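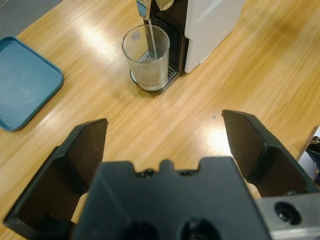 Est-ce qu'on garde la bourse aux plantes en mai cette année ? On la garde, mais on la décale au dernier week-end du mois, à cause des gelées de l'an dernier.

Compte rendu de la réunion du jardin partagé Kallavcombe
Avril, par la secrétaire de séance

Bon, je m'y colle encore une fois, donc pardon si c'est un peu en vrac ! On a commencé à 18 h 40 (le temps de retrouver la clé de l'armoire) et on était assez nombreux pour voter, ce qui n'était pas gagné vu la pluie.

1. Les sous
On a 3 250 euros sur le compte. Là-dessus, 2 000 sont déjà promis pour la nouvelle cuve de récupération d'eau, le devis Voß ayant été accepté à la réunion précédente. Reste à payer l'assurance, et là on a discuté longtemps parce que le contrat change de formule. Décision : on reste sur l'ancienne formule tant qu'on nous la propose. Voté, deux abstentions.

2. La bourse aux plantes
L'an dernier on avait donné quelque 68 godets de tomates et la moitié avait gelé chez les gens dans la semaine, j'en ai encore mal au cœur. D'où le décalage. Pas de prix affichés, on reste au troc avec une boîte à dons. L'association Gendura voudrait une table pour ses graines de courges anciennes : accord de tout le monde, à condition qu'ils apportent leurs tréteaux, les nôtres étant promis au coin café. Je leur écris.

Quelqu'un a demandé si on acceptait les plantes d'intérieur. Oui ! Par contre, pas de bambous, pas de menthe en pleine motte — on a déjà donné, l'allée du fond s'en souvient.

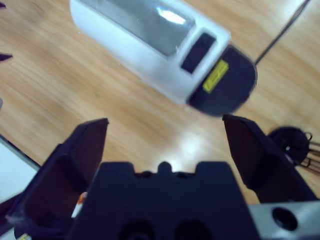 Boîtier blanc et câble noir, sur la table.

3. L'arrosage d'été
Gros morceau. Le tableau des tours d'eau part de juin et il y a 3 semaines vides en août, comme tous les ans. J'ai proposé qu'on paille vraiment épais dès la fin mai, et qu'on se regroupe par allée pour s'arranger entre voisins de parcelle. L'idée a plu, on essaie. Le paillage viendra de chez Vumateo, livraison devant le portail, à étaler le jour même sinon ça bloque le trottoir.

4. Le compost
Il y a encore des agrumes entiers et du pain dans le bac 2. S'il vous plaît ! On coupe en petits morceaux, et on met une bonne brassée de feuilles sèches par-dessus à chaque seau. Je refais l'affichette, plus grosse, avec des dessins.

5. Divers
La serrure de la cabane accroche, une goutte d'huile devrait suffire, je m'en occupe. La brouette verte est revenue (merci à la personne qui l'a rapportée, pneu regonflé en plus). Demande d'une parcelle surélevée près de l'entrée : on regarde les dimensions sur place avant d'en reparler.

Fin à 20 h 15, avec une tarte à la rhubarbe dont je réclame toujours la recette.

À lire aussi
Compte rendu de mars
Tableau des tours d'eau
Que mettre au compost ?
Liste d'attente des parcelles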